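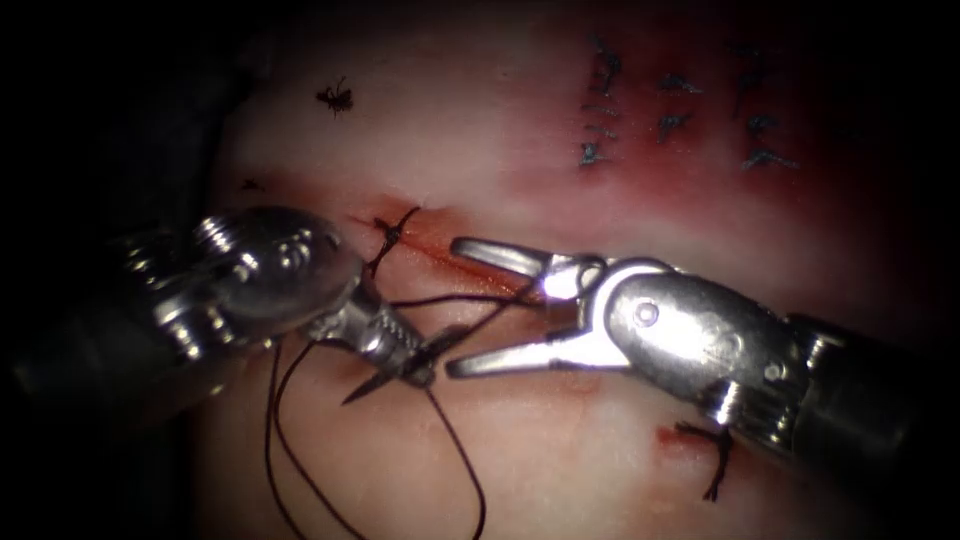 Wer Robotern das Nähen beibringen will, braucht vor allem etwas, das sich klaglos stechen lässt. Das Trainingspaket Keltier von Fenside richtet sich an Kliniken und Forschungsgruppen, die bereits zwei Instrumentenarme besitzen und nun feststellen, dass diese allein noch keine Naht ergeben. Geliefert werden Aufgabenfolgen, Auswertungssoftware und eine Einweisung, in der niemand Torten verzieren muss. Geübt wird die Einzelknopfnaht, und zwar mit dem Faden, wie er nun einmal ist: Er hängt in langen Schlingen vom linken Instrument herunter, läuft quer hinüber zum geöffneten Greifer und kümmert sich wenig um den Ablaufplan. Die gebogene Nadel sitzt derweil im Nadelhalter und will auch noch geführt werden.

Drei Betriebsarten

Im Handbetrieb steuert der Mensch beide Arme und die Software schreibt mit. Im geteilten Betrieb übernimmt Keltier einzelne Abschnitte, etwa die Übergabe der Nadel, und gibt danach wieder ab. Im Automatikbetrieb arbeitet das System einen kompletten Stich samt Knoten ab, sofern man es lässt. Erfahrungsgemäß lassen es die meisten Chirurgen beim ersten Mal nicht. Der Fußschalter zum Eingreifen liegt bei und wird eifrig benutzt.

Jeder Versuch landet mit Zeitstempel, Gelenkstellungen und Kameraspur in einem gemeinsamen Protokoll. Darin lässt sich später nachlesen, bei welchem Knoten die Geduld aufgebraucht war — die des Bedieners, die Software hat keine Angabe dazu. 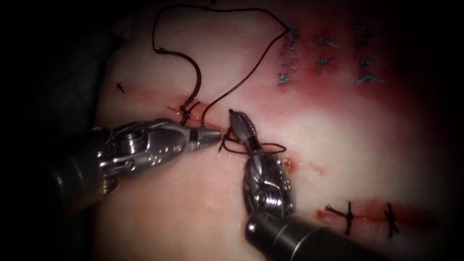
Kann Keltier auch mit Instrumenten arbeiten, die wir schon haben?
Das hängt von der Steuerung ab. Voraussetzung sind zwei Arme mit abgewinkelbarem Handgelenk und offener Schnittstelle zu den Gelenkdaten. Für geschlossene Systeme bietet Fenside den Adapter Owino an, der vorab vor Ort geprüft wird.

Was im Karton ist

Softwarelizenz für 2 Arbeitsplätze
Aufgabenkatalog mit 20 Übungen, von der Nadelaufnahme bis zum doppelt gelegten Knoten
Fußschalter mit Kabel, dessen Länge nun auch für größere Räume reicht
Handbuch, 277 Seiten, davon erstaunlich viele über Schlaufen

Nicht enthalten sind Arme, Kamera, Nahtmaterial und Gewebe.

Aus dem Betrieb

Gönül Akbulut leitet das Nahttraining in Distthorpe und hat Keltier seit Dezember im Einsatz. Ihr Urteil fällt knapp aus: »Das Stechen hat das System schnell begriffen. Beim Festziehen hat es die Manieren eines Praktikanten, allerdings eines lernfähigen.« Die Zugkraft ist seit der letzten Version je Übung einstellbar.
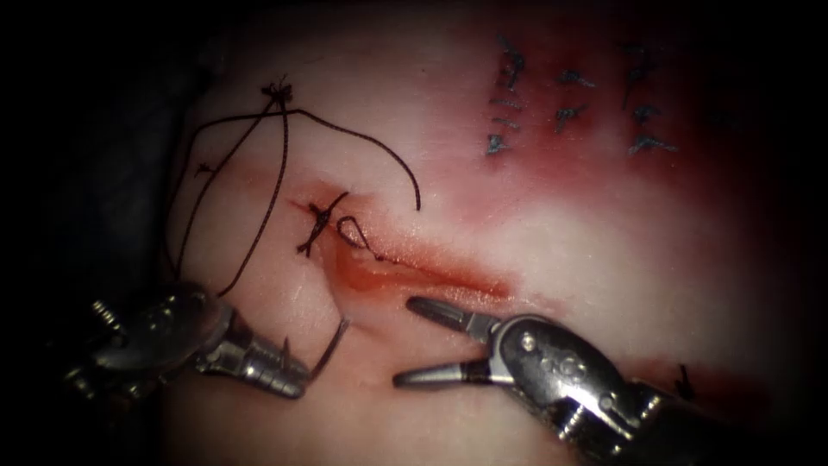
Knoten am Wundrand, Faden im linken Greifer, das rechte Instrument geöffnet.

Preis und Vorführung

Preise nennen wir auf Anfrage, abhängig von Schnittstelle und Zahl der Arbeitsplätze. Termine zur Vorführung vergibt Kheri Mohamedi im Vertrieb. Wer eigene Aufgaben mitbringt, darf sie am Gerät ausprobieren — bitte vorher anmelden, das Einrichten dauert länger als der Kaffee.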